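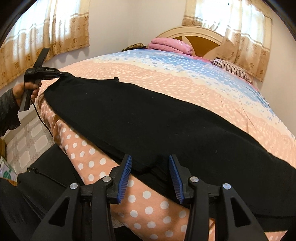 Bed station, black garment, gripper on the upper left corner.

Clenevik notebook, cloth handling
29/03/2025

Big jump in the demo set today! We're at 2,653 saved episodes for Binden, and 618 of those are cloth on a bed, the part I've been itching to get to. Tables were getting too easy. A mattress gives under the jaws, the overhang moves when you brush it, and dark cloth makes you look hard for the edge before you commit.

Things I want to remember for the next round:

Corner grabs by hand go best when I come in low with the jaws barely open. Wide open I take sheet along with the garment and the episode is junk. Keep the wrist still for a beat after closing - the trimming script (still the Mathew branch) looks for that pause and cuts there.

Bunched folds are the fun ones. Pinch, lift a little, let the weight pull the rest straight, then travel. I used to rush the lift and the learned policy copied me faithfully, jerk and all. Slower demos, calmer robot. Love it when the fix is that simple.

Had to throw out 31 episodes for timestamp drift between the two grippers. Restarting both recorders together cured it. Put that in the start-up list. 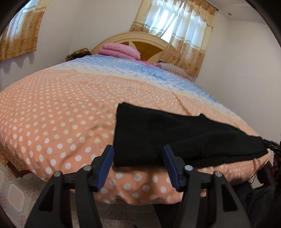 Neletti wrote back after reading the draft of these notes and thinks I'm demonstrating too cleanly. Their view is that a policy trained on perfect pinches has no idea what to do after a missed one, so every session ought to have fumbles left in, with the recovery done at normal speed and no restart. They'd also like the starting pose of the cloth changed more often than I've been doing.

Fair point on both. I'd been deleting misses out of habit - tidy, but it starves the model of exactly the moments where it gets stuck. From now on a miss stays if I recover inside the same episode, tagged "retry" in the log. Will train 2 policies side by side, one with retries and one without, and compare them on the same start poses. Can't wait to see those curves!

To do: new blue pads on order, check pad wear before then.

Print this entry
E-mail this entry

Recent entries
Matching clocks on two hand grippers
Towels on the table, second try
Binden: what we learned in September
Remote control or by hand? Some early notes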